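## 4. Schattenqualität einstellen

Rukonero wählt beim ersten Start selbst eine Stufe. Verlassen Sie sich nicht darauf: Die Automatik liest nur den Grafikspeicher aus und greift gern zu hoch.

1. Öffnen Sie **Ansicht > Licht** und stellen Sie die Stufe auf 2.
2. Setzen Sie die Kantenglättung auf 15. Der Regler geht bis 30, einen Unterschied haben wir dort nicht gesehen.
3. Laden Sie eine Szene mit kantigen Körpern und glatten Wänden.
4. Prüfen Sie die Schattengrenzen in der Vorschau, nicht im Editor.

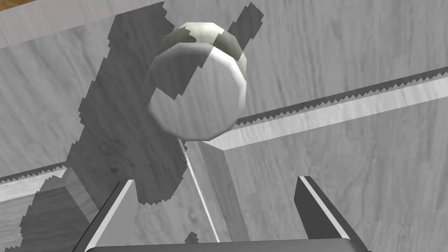
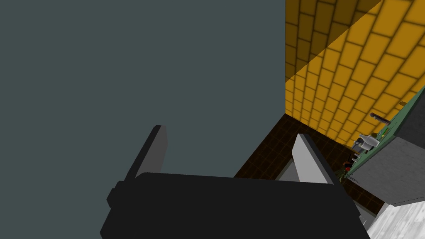 *Abb. 4 und 5: Gerenderte Ansichten. Im ersten Bild läuft die Schattengrenze schräg über die facettierte Kugel.*

> **Hinweis:** Das Profil »Duan« verspricht »natürliches Licht«. Gemeint ist ein weicherer Schattenrand, sonst ändert sich wenig.

5. Speichern Sie das Profil unter eigenem Namen. Updates überschreiben die mitgelieferten Profile ohne Rückfrage.

> **Vorsicht:** Bei mehr als 237 Lichtquellen schaltet der Winex-Treiber die Schatten ab, ohne Meldung. Der Grudine-Export übernimmt diesen Zustand. Kontrollieren Sie die Ausgabedatei, auch wenn das Protokoll »fehlerfrei« meldet.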